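Who Reads the Register? Public records and private letters in Gurnbridge

Project report by Nélida Rivadeneira and Arash Hashemi
Supervisor: Jytte Lund

When we began this project we thought, a little innocently, that we would be writing about elections. What we ended up with is a report on letters - who opens them, who keeps copies, and what the town council is allowed to do with them afterwards.

The starting point was the inquiry into the Gurnbridge correspondence office, which found that 1,551 letters from residents to their councillors had been copied and stored without the writers being told. Of these, 223 dealt with the Bredilberg road scheme, at that time the most quarrelled-over matter in the town.

We read the inquiry report twice, the second time with a dictionary of legal terms beside us, and then spoke to four people who had followed the case. Kavinda Bepari, a former councillor, was very generous with his afternoon and explained how the office had grown out of a simple post room. Reinaldo Batista, whose own letters were among those copied, felt the apology in June had come far too late.

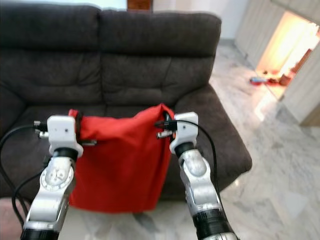

Our interviewees did not agree on whether the copying was spying or only bad housekeeping, and we have tried to be fair to both views. Part of the trouble is that the rules say a good deal about sealed letters and hardly anything about opened ones. A letter in a council tray is rather like something in a red fabric bag held open at its top corners: the bag is still a bag, but it keeps very little from anyone standing over it. We would like to see the rules cover a letter until it has been answered and returned or destroyed, and we have written to the council clerk to ask whether this has been considered.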